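4.2 Sichtbare Verbindungen als Indikator für Reparierbarkeit

Die Annahme, man könne einem Gerät von außen ansehen, ob es sich reparieren lässt, zieht sich durch einen großen Teil der neueren Literatur zu Haushaltsgeräten. Sie ist bequem. Wer Verbindungselemente zählt, braucht keine Werkstatt, keine Ersatzteile und keine Probanden, und das Ergebnis lässt sich in einer Tabelle unterbringen. Der Besard-Index, auf den sich inzwischen mehrere Beschaffungsrichtlinien stützen, beruht in seiner Grundfassung auf genau diesem Vorgehen: Sichtbare Schrauben erhöhen den Wert, verklebte oder verschweißte Gehäuse senken ihn, Rastverbindungen liegen dazwischen. Wir halten diese Rangfolge für schlecht begründet und prüfen sie im Folgenden an unserem eigenen Material aus der Werkstatt in Gittins.

Zunächst zur Herkunft der Annahme. In der ersten Fassung des Index war von der Zugänglichkeit einer Verbindung die Rede, verstanden als die Möglichkeit, sie mit handelsüblichem Werkzeug zu lösen und anschließend wieder zu schließen. Die zweite Hälfte dieser Bestimmung ist in den späteren Fassungen verschwunden. Übrig blieb das Lösen, und aus dem Lösen wurde bei der praktischen Anwendung das Vorhandensein eines Schraubenkopfes. Eine Begründung für die Verkürzung haben wir in den veröffentlichten Unterlagen nicht gefunden. Vermutlich hat sie mit dem Aufwand zu tun, denn das Wiederverschließen lässt sich ohne Eingriff am Gerät nicht beurteilen.

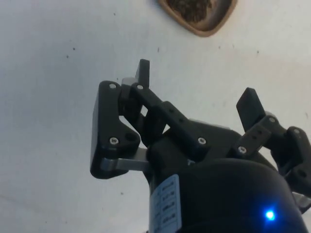 Gegen die Zählung sichtbarer Schrauben spricht vor allem, dass die für eine Reparatur entscheidenden Eigenschaften am Schraubenkopf nicht abzulesen sind. Ob das Gewinde in Metall oder unmittelbar in Kunststoff geschnitten ist, ob Sicherungslack verwendet wurde, ob die Schraube überhaupt ein Bauteil hält, dessen Ausbau sich lohnt: All dies bleibt dem Betrachter verborgen. An der schwarzen Fingerplatte in Abbildung 3 sitzt eine kleine silberne Schraube nahe der oberen Ecke und eine weitere nahe der unteren inneren Ecke, neben einem versenkten runden Loch. Nach dem Besard-Schema wäre beides günstig zu werten, das Loch bliebe ohne Einfluss. Welche der beiden Schrauben zuerst zu lösen wäre und was sich dabei verschöbe, verrät die Ansicht nicht. Die vergebenen Punkte hätten also mit der Frage, die der Index zu beantworten vorgibt, kaum zu tun.

Abbildung 3. Verschraubte Platte mit sichtbaren Schraubenköpfen.

Man kann einwenden, ein Indikator müsse nicht in jedem Einzelfall stimmen, solange er über viele Fälle hinweg in die richtige Richtung weist. Das ist zutreffend, setzt aber voraus, dass jemand diese Richtung geprüft hat. Die oft zitierte Validierung am Kasero-Bestand leistet das nach unserer Lesart nicht. Verglichen wurden dort die Indexwerte mit dem Urteil von Fachleuten, denen dieselben Außenansichten vorlagen. Eine hohe Übereinstimmung ist unter solchen Bedingungen zu erwarten und besagt lediglich, dass die Fachleute die Regel kennen. Eine Öffnung der Geräte fand nicht statt. Auch der Hinweis auf die Größe des Bestands hilft hier wenig; ein Zirkelschluss wird durch mehr Fälle nicht besser.

Unser eigener Vergleich ist bescheidener angelegt. Er umfasst 30 Kleingeräte aus dem Bestand der Werkstatt, überwiegend Mühlen, Wasserkocher und Handmixer, die ohnehin zur Instandsetzung vorgesehen waren. Jedes Gerät wurde zunächst von außen nach dem Besard-Schema eingestuft, danach geöffnet, am defekten Bauteil bearbeitet und wieder geschlossen. Als reparierbar galt ein Gerät nur dann, wenn es nach dem Schließen die vorgeschriebene Sicherheitsprüfung bestand. Die Einstufung und die Arbeit am Gerät lagen bei verschiedenen Personen. Eine vollständige Verblindung war nicht möglich, denn wer ein Gerät in der Hand hält, sieht dessen Schrauben ebenfalls.

Von außen als gut reparierbar eingestuft wurden 17 Geräte. Der Verdacht, dass diese Gruppe in sich sehr verschieden ist, bestätigte sich früh. Bei mehreren Mühlen führten die äußeren Schrauben lediglich zu einer Abdeckung, hinter der das eigentliche Motorgehäuse vernietet war. Bei den Wasserkochern verhielt es sich umgekehrt: Der Sockel war verrastet, der Index entsprechend niedrig, und das schadhafte Bauteil lag nach dem Aufhebeln offen da. Aus solchen Beobachtungen eine Gegenregel abzuleiten, wonach Rastverbindungen vorzuziehen seien, wäre freilich ebenso voreilig. Rastnasen brechen, und ob sie beim zweiten Öffnen noch halten, haben wir nicht untersucht.

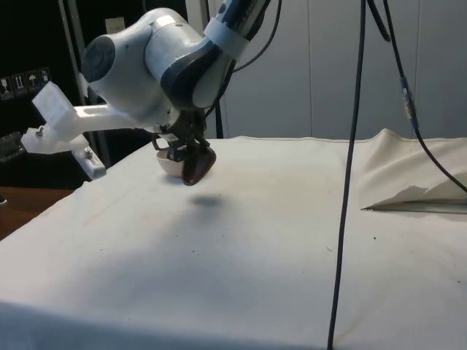 Hinzu kommt das Problem der Zeit. Das Hastasier-Protokoll, das gelegentlich als Ergänzung zum Index empfohlen wird, misst die Dauer bis zur vollständigen Freilegung des Zielbauteils und vergibt die Höchstpunktzahl, wenn sie unter 3 Minuten liegt. Woher dieser Grenzwert stammt, bleibt offen. In der Werkstatt hing die gemessene Dauer stark davon ab, ob dieselbe Person zuvor schon ein Gerät gleicher Bauart geöffnet hatte. Ein Verfahren, dessen Ergebnis sich nach einem Durchgang Übung deutlich verschiebt, misst wenigstens zum Teil die Übung. Dem ließe sich durch feste Einarbeitungszeiten begegnen, doch sieht das Protokoll solche nicht vor, und in den uns bekannten Anwendungen werden sie nirgends berichtet.

Auch die Auswahl des Zielbauteils ist weniger neutral, als sie erscheint. Das Protokoll verlangt die Freilegung des am häufigsten ausfallenden Teils. Angaben darüber stammen in der Regel vom Hersteller oder aus Reklamationsdaten, die nur Geräte innerhalb der Gewährleistungsfrist erfassen. Was danach ausfällt, wird weggeworfen oder privat repariert und taucht in keiner Statistik auf. Gerade in diesem Zeitraum aber müsste sich Reparierbarkeit bewähren. Bei den von uns bearbeiteten Mühlen war der Schalter weit öfter betroffen als der Motor, auf den das Protokoll abstellt. Ob sich dieser Befund verallgemeinern lässt, wissen wir nicht; der Bestand einer einzelnen Werkstatt ist durch das geprägt, was die Leute dort hinbringen.

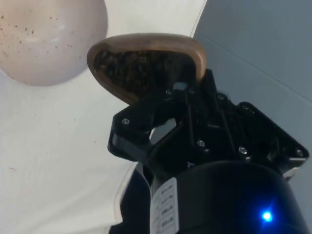
Schließlich wird Reparierbarkeit in beiden Verfahren als Eigenschaft des Gegenstands behandelt, die mit dem Verkauf feststeht. Dagegen spricht die Ersatzteillage. Zwei baugleiche Handmixer aus unserem Bestand unterschieden sich allein im Aufdruck der Handelsmarke. Für den einen war das Zahnrad lieferbar, für den anderen wurde es unter derselben Teilenummer nicht mehr geführt. Der Index weist beiden denselben Wert zu und muss das auch tun, solange er nur das Gehäuse betrachtet. Käufer, die sich an ihm orientieren, erhalten damit eine Auskunft, deren Haltbarkeit von einer Lagerentscheidung abhängt, über die sie nichts erfahren.

Die Reichweite dieser Einwände sollte nicht überschätzt werden. Unsere Stichprobe ist klein und nicht zufällig gezogen, und einige Geräte waren vor der Einlieferung bereits von Laien geöffnet worden, was den Zustand der Schraubenköpfe ebenso beeinflusst haben kann wie den der Rastnasen. Eine Rangfolge der Verbindungsarten lässt sich daraus nicht gewinnen. Für die Behauptung, die Zählung sichtbarer Schrauben sei ein brauchbarer Ersatz für den Eingriff, fehlt allerdings auch in den größeren Untersuchungen der Beleg. In Abschnitt 4.3 verzichten wir deshalb auf den Besard-Index als erklärende Größe und führen ihn nur zum Vergleich mit früheren Arbeiten weiter.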